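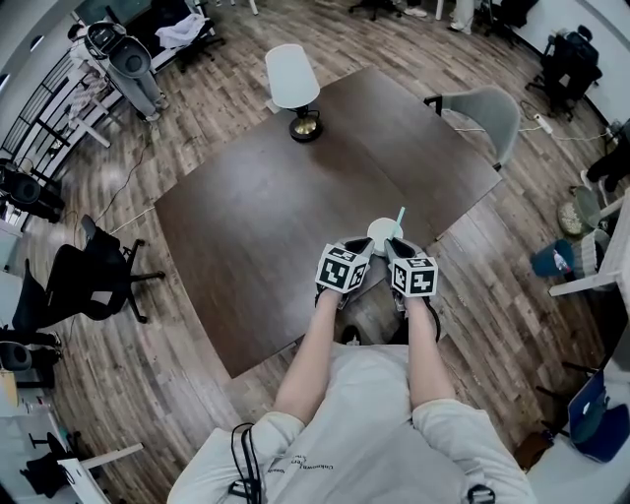 A disposable cup is a drinking vessel meant to be used once and thrown away, though in practice it is used once, left on a table for most of the afternoon, and thrown away by someone else. It is commonly made of paper with a thin plastic or wax lining, of rigid or foamed plastic, or of moulded plant fibre. It may be supplied with a lid, a sleeve, a straw, all three, or none, and the customer generally learns which at the point of trying to leave the shop.

Terminology

In Britain the object is called a paper cup, a plastic cup, a takeaway cup or simply a cup, the last being preferred by those who are already holding one. Caterers divide cups into hot and cold, a distinction that refers to the drink intended and is ignored at office parties. The word "beaker" is reserved for small children and chemists. In the trade, a cup without its lid is called an open cup, and a lid without its cup is called stock.

Origins

Paper vessels for drinking have a long history in East Asia. The modern disposable cup dates from the first years of the twentieth century, when public drinking fountains in the United States were still furnished with a shared metal dipper on a chain. Campaigners for public health objected to the dipper, and several American states and railways did away with it. The paper cup took its place, and was at first sold on its cleanliness. Its convenience was noticed shortly afterwards and has been mentioned ever since.

Plastic cups became widespread after the Second World War. Foamed polystyrene, light and a good insulator, was popular for hot drinks for several decades, and was also popular with people who liked to pick small pieces off the rim while listening to a talk.

Construction

The ordinary paper cup has three parts: a side wall, cut as a curved strip and wrapped into a cone; a round base, set a little way up inside the wall; and a rolled rim. The rolled rim does more work than it is given credit for. It stiffens the mouth of the cup, gives the lid something to grip, and spares the drinker a raw paper edge. A cup with a badly rolled rim can be recognised from across the room by the behaviour of the person drinking from it.

The side seam runs from top to bottom and is the place where a cup most often fails. Experienced users turn the seam away from the mouth. Less experienced users line it up with the hole in the lid, and go on to become experienced users.

The taper serves storage first and the hand second. A straight-sided cup can't be nested, and a cup that can't be nested takes up as much room empty as full. Tapered cups stack into long columns, which are easy to carry and nearly impossible to take a single cup from. The accepted method is to twist. The usual method is to pull, obtain four, and put three back in a way that suggests they were never touched.

The straw

A straw turns a cup into a slightly different article. The plain cup must be lifted and tilted, while the cup with a straw may stay where it is and have the drinker come to it. Straws are made in paper, plastic, metal, bamboo, silicone and glass, and in every colour, with white, stripes and the paler greens and blues all common. The colour has no effect on the drink, whatever is claimed by people under seven.

In an open cup the straw leans. It comes to rest against the rim at whatever angle its length and the width of the cup allow, and swings round when the cup is moved. A straw much longer than the cup is deep can act as a lever, and a light cup holding very little may be tipped over by its own straw. Paper straws solve this in time by losing the will to stand.

The bendy straw, patented in the 1930s, deals with the angle but not with the swinging.

Handling

A full paper cup is firm because the liquid inside presses outwards on the wall. An empty one has no such help and gives way easily under the fingers. The sensible hold is therefore just beneath the rim, where the roll lends its stiffness, or low down near the base, where the disc does the same. The middle of the cup is the weakest part and the part everybody reaches for.

Teresa Valente's handbook for serving staff, A Steady Tray, gives the subject a chapter. Valente recommends an even pressure from opposite sides, applied slowly, and advises setting a cup down base first. "The reader will laugh at this," she writes, "until the reader has seen it done otherwise." She is severe on the habit of carrying several cups with a finger inside each, and takes two pages to say so.

Placement

Cups are put down near the edge of the table at which the person is standing or sitting, that being the part within easy reach. It is also the part within easy reach of sleeves. Valente's rule is a hand's width from the edge, further if there is a straw to catch on a cuff. On a large table the rule is simple to obey and the middle remains bare anyway.

A dark wooden table shows a white cup to advantage and also shows the ring it leaves. Coasters made for glasses fit most disposable cups, but are seldom offered to them, on the theory that a temporary cup will leave a temporary mark.

Collecting

There is a small literature on the collecting of disposable cups. The best known British collection belonged to Rui Caldeira of Jelthorpe, who kept 351 of them in a spare bedroom, sorted by rim. Caldeira declined to own any cup that had not been drunk from, and held that an unused one was only packaging. His catalogue, issued privately in an edition of 85, records the drink in each case but never the shop. Among its rarities is a set of ribbed cups from the Kiddale lido tearoom, and a waxed cone from the Fanetberg funicular, which has no flat base and could not be set down at any point in the journey.

The catalogue has been criticised for leaving out straws. Caldeira replied that straws were a separate subject and that he was too old to start.

Disposal

The lining that keeps a paper cup from leaking also makes it awkward to recycle, as the paper and plastic have to be separated at a plant able to do it. Many household collections don't accept such cups, and those that do may ask for them to be emptied and rinsed. Straws are generally too small and light for sorting machinery. Lids may be of a different material from the cup and require a different bin, usually the one that is full.

Some cafés charge extra for a disposable cup or take money off for customers who bring their own. The reusable cup is in all respects superior and is on the draining board at home.

See also

Beaker
Coaster
Drinking straw
Tray
Water cooler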